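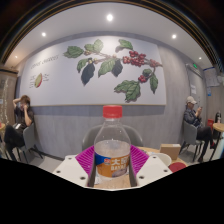 A plastic bottle with its red cap on and the label still in place.

I have been starting seeds in old drink bottles for almost eight years now, and every September somebody on our street in Moldale asks me how to make one of those little self-watering planters. So, my friends, pour yourself a coffee and let's go through it slowly!

Rinse the bottle well with warm water and let it drain upside down overnight. With sharp scissors, cut it straight across a little above the middle. Ask a grown-up to do this part if you're making it with kids (my neighbor Ginevra Pellegrini does it with her whole class, bless her). Poke a hole in the cap with a warm nail, then thread 6 inches of cotton string through it and knot it on the inside.
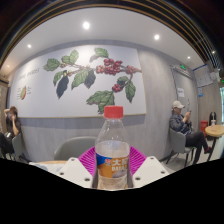

Basil is my favorite thing to grow this way, though lettuce and parsley do nicely too. Turn the top half upside down, cap and all, and set it into the bottom half so the string hangs down. A label that wraps around the lower section, like the orange and blue one on this bottle, can stay on if you like the color, but I peel mine so I can check the water. Fill the top with damp potting mix, tuck in three or four seeds, and pour water into the base until the string is sitting in it. Top it up whenever it gets low.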